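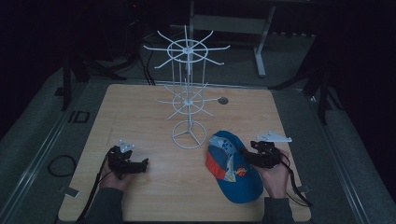
Kumex opens its retail handling budget for next year

Kumex will buy 10 handheld gripper sets for its retail handling program, with delivery due in January. Elta won the order over Commont — whose bid was handsome, bound and 178 pages long.

The first task on the list is hanging caps on a display rack, a job teenagers have long done while looking at something else. Kumex has budgeted 1,044 hours of operator time for it.

Spare cables get their own line this year. Last year they came out of the coffee money — and both ran short by March.

Suppliers may request the full equipment plan from the Kumex purchasing desk.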